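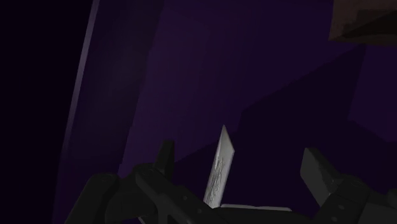
Kanokwan Luangrath told the Oltthorpe open evening that she had spent longer choosing a gripper for her workshop than she had spent choosing the building, and that she would gladly have given up a few afternoons if somebody had let her try one properly first. Her remark was well received, and several of those present asked whether such a trial could be arranged. The Nilsuwan Centre for Applied Handling is now able to offer one.

CALL FOR PARTICIPANTS
User evaluation of the Dekano gripper kit and the Rinar practice software

The Nilsuwan Centre invites applications from adults who wish to take part in a user evaluation of the Dekano kit. The kit is a two-finger gripper supplied with a mounting plate, a control box and a licence for Rinar, the simulation package in which tasks are prepared and rehearsed before they are attempted on the bench. It is offered to small workshops, colleges and repair businesses that have not previously owned handling equipment.

The Centre has been asked to report on how easily the kit can be learned by people who are not engineers. The supplier has lent the equipment and will receive a copy of the report, but has no part in the selection of participants and will not be present at the sessions. The Centre will publish its findings whether or not they are favourable to the product.

What the evaluation covers

Participants will work mainly in Rinar, where they will be asked to bring the open fingers to thin, upright and awkwardly shaped items, close on them, and move them to a marked place. Thin items have been chosen deliberately. Blocks and tubes are easy for almost any gripper to hold, and earlier users of the kit told us that flat pieces standing on edge gave them the most trouble – particularly where the piece leaned a little or had a raised pattern on its face.

Each participant will then repeat a smaller number of the same tasks on the bench at Oltthorpe. We wish to know whether practice in the software is of real use when the person moves to the physical kit, and where the two differ enough to cause confusion. We are also interested in the printed guide, the wording of the warning messages and the layout of the hand controller. Comments on these are as welcome as comments on the gripper itself.

Participants' ability is not being tested. Mistakes, pauses and requests for help are all useful to us and will be recorded without the participant's name.

Who may apply

Applicants must be aged 18 or over and able to attend in person at Oltthorpe for all sessions. You should be comfortable using a computer and should be able to sit at a bench for up to an hour at a time. Adjustable seating is provided, and the hand controller can be set for left-handed or right-handed use. Please tell us in your application if you need any other arrangement.

We would particularly like to hear from:

people who run or work in a small workshop of any kind
teachers and technicians in schools and colleges
people returning to work after a break
anyone who has considered buying handling equipment and decided against it

No knowledge of programming is required. Those who have been employed by the supplier, or who have sold its products, are asked not to apply. Applicants who already use Rinar at work may apply but should say so, as these places are limited.

Time and payment

The evaluation consists of three sessions, held in April. The first is an introduction to the software and the second is given over to practice. The third takes place on the bench and ends with an interview. Morning sessions begin at 9.30 am and afternoon sessions at 2 pm, and participants may choose whichever suits them, provided that they keep to the same time throughout.

A payment of £600 will be made to each participant who completes all three sessions. Those who withdraw early will be paid in proportion to the sessions attended and need not give a reason. Travel by bus or train will be refunded on production of a ticket. We regret that we cannot refund parking.

Safety and personal information

A short safety briefing is given before any work on the bench, and a member of staff will be present at all times. Long sleeves should be rolled up or fastened, and loose jewellery removed. The bench has a stop button within reach of the participant, who may use it at any moment.

With your consent we will record the movements of the controller, the screen and the sound of the interview. Your face will not be recorded. Recordings are kept by the Centre and are not passed to the supplier, which will see only the written report. You may ask for your recordings to be deleted at any time before the report is completed.

How to apply

Please write to Jintana Suwannarat, Evaluation Office, Nilsuwan Centre for Applied Handling, Oltthorpe, quoting reference 2525. A letter of one page is sufficient. It should give your occupation, any experience you have of similar equipment, and the session times you could attend. Please do not send certificates or a full employment history.

Applications will be acknowledged on receipt. Those selected will be sent a consent form and a copy of the printed guide, which need not be read in advance. Where there are more suitable applicants than places, we will choose so as to include a range of occupations, and the remaining names will be placed on a reserve list if the applicants agree.

The Centre welcomes applications from all parts of the community. A large-print version of this notice may be requested from the Evaluation Office.

Share this notice (3)
2 comments

Tealeaf
Is the software ours to keep afterwards? I teach evening classes and would like to show it to my students.

Evaluation Office
Thank you for your question. The licences belong to the loan equipment and must be returned with it, but participants may keep the printed guide.

Recent notices
Bench hire at Oltthorpe: revised opening hours
Vacancy: part-time workshop technician
Borrowing equipment for schools and colleges
Notes from the Oltthorpe open evening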